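**Ticket status:** Resolved, monitoring until the end of May
**Raised by:** Reception, Rondari Veterinary Practice
**Assigned to:** Willy Aerts, Dodance Laboratory Support
**Subject:** Thyroid (total T4) results from the in-house analyser not agreeing with the reference laboratory

### Initial report

The practice reports that total T4 results for cats are reading lower in house than at the De Bruijn reference laboratory. The difference was first noticed in an older cat under treatment for an overactive thyroid gland. The in-house result was 55 nmol/L and the reference result, from the same blood draw, was 94 nmol/L. The first figure would have supported leaving the dose unchanged. The second would not.

The practice has been advised to send all feline T4 samples to De Bruijn until this ticket is closed. No change of medication should be made on the strength of an in-house result alone.

### Checks carried out by telephone

1. Analyser software confirmed as current. No error codes in the log.
2. Reagent lot number matches the delivery note and is within its expiry date.
3. Control fluid run at 09:40. Low control within range. High control below range.
4. Control repeated with a newly opened vial. High control again below range.
5. Species setting confirmed as feline on both affected samples.

As the low control passed and the high control failed twice, a fault in the sample itself was considered unlikely. Storage of the reagent was examined next.

### Storage

The reagent packs are kept in the Boda refrigerator in the preparation room. The display on the door read 5 °C at the time of the call. The practice was asked to place a separate thermometer on the shelf holding the packs and to leave the door closed for one hour. The reading on that shelf was below freezing.

The packs had been pushed against the rear plate. Reagent for this test must not be frozen, and a pack that has been frozen and thawed may look entirely normal. All packs from that shelf have been withdrawn. The practice was asked to label them "not for use" and keep them apart from other stock for collection.

Replacement packs were sent by chilled courier and placed on the middle shelf, clear of the rear plate.
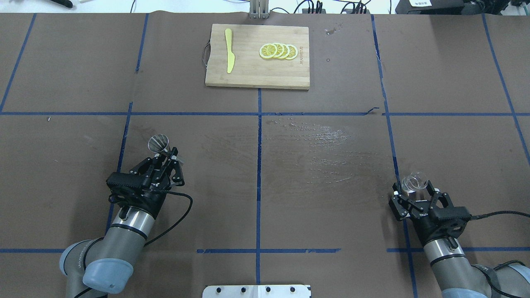
### Tests after replacement

- Calibration completed on the new lot without error.
- Low and high controls both within range on two consecutive runs.
- Stored serum from the original cat retested in house: 80 nmol/L.

The retest remains lower than the De Bruijn figure. The two methods are not identical, and a difference of this size is within what we accept between them. The practice is reminded that a patient should be followed using one method throughout, and that results from the two should not be placed on the same chart.

### Actions outstanding

- Practice to record the shelf temperature each morning and evening and forward the sheet to this ticket.
- Practice to identify any cats whose dose was altered on in-house results from the withdrawn lot — the attending veterinary surgeon to decide whether each should be retested.
- Dodance to credit the withdrawn packs once they have been received.
- W. Aerts to review the control results at the end of the month.

Feline T4 testing in house may resume from the date of the second passed control run.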